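How to order your first printed cartons for a small shop
by Zodwa Khumalo

When I started Erkura I was sending my candles in plain brown cartons with a sticker on the lid. It worked well for two years. Then I wanted a carton with the name printed on it, and I found that printers use many words which a shop owner does not know. I made several mistakes with my first order, so I have written down the steps in the order I would do them now.

Step 1. Measure the product, then the padding

Put your product on the table with the paper or padding you normally use, and measure the whole bundle. Write the measures always as length, width, height. The printer will understand the numbers as inside size unless you tell them something different, but please write the word "inside" anyway. My tall candle is 70 mm wide, and on my first order I forgot to add the wrapping. The cartons were beautiful and the candle went in only naked.

Step 2. Ask for a plain sample

Almost every printer will make one carton without print if you ask for it. Fold it, fill it, close it, and shake it beside your ear. Leave it with something heavy on top for one night. If the bottom flap opens, ask for a stronger board or for another kind of bottom. The printer's drawing of the flat carton is called the dieline. Keep this file in a safe place, you will need it in Step 4.

Step 3. Decide how many

The price of one carton falls quickly when the number goes up, and it is tempting to take the big number. I had a quote for 1,000 and another for 4,000 from Riscombe, and the second was much cheaper for each piece. I am still glad that I took the first. Cartons need a dry place, even when they are flat, and you will surely want to change something on the design after you have used it for a few months. Ask also if the setup cost is paid again when you reorder. With some printers it is paid only once, and then a small first order is not so expensive as it looks.

Step 4. Place the artwork

Open the dieline in your drawing program and put it on its own layer, locked. Your artwork goes on the layer under it. Colour the background a little past the cut line, because the knife can move slightly during cutting. Keep all letters well inside the fold lines. Check each panel for direction too - on a flat drawing some panels are upside down, and it is easy to forget this.
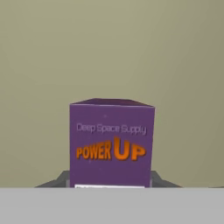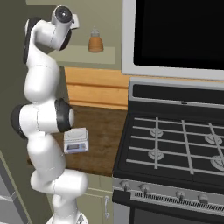 The front panel deserves the most time, and I would begin it with the name only. Type it in black on white, print it at real size, and tape it to your plain sample. Try it in the middle and then a bit higher. Only after this choose the colour. If you like a dark background with light letters, look at the purple carton with "Deep Space Supply" on it. The words are in one line which takes most of the width, a little above the centre, and they are a very pale lavender. The tiny light specks on the purple stay faint, so they do not fight with the name. The letters are thin, though. For uncoated board I would choose a heavier weight, as the ink spreads a little and can close up thin light letters from both sides.

Step 5. Choose the ink colours

The colour on your monitor is made from light and it will never be exactly the same on board. Ask for a printed swatch on the same board that you will order. White board gives cleaner colour, brown board makes everything darker and warmer. One ink is the cheapest, and a carton in one good colour can look very finished. If you print the full face, ask if rubbing in the post will leave marks, and if a varnish is possible.

Step 6. Read the proof slowly

The printer will send a proof, normally a PDF. Do not approve it on the same day. I give it also to Mbali Sithole, who has the stall next to mine at the Masilela market, and she reads every word aloud from the last to the first. In this way she found a missing letter in my web address. Check these things on paper:

- the name and the web address
- the inside size, written on the proof
- the ink names
- the number of pieces
- the delivery address

Step 7. When the cartons arrive

Open one bundle from the top and one from the bottom of the pile, and fold a carton from each. Look at the colour of both in daylight. My printer accepts complaints for 7 days after delivery, yours may have another rule, so read it before the truck comes.

Store the rest flat, off the floor, and write the delivery month on the outside. My next order goes in May, with the wrapping included in the width.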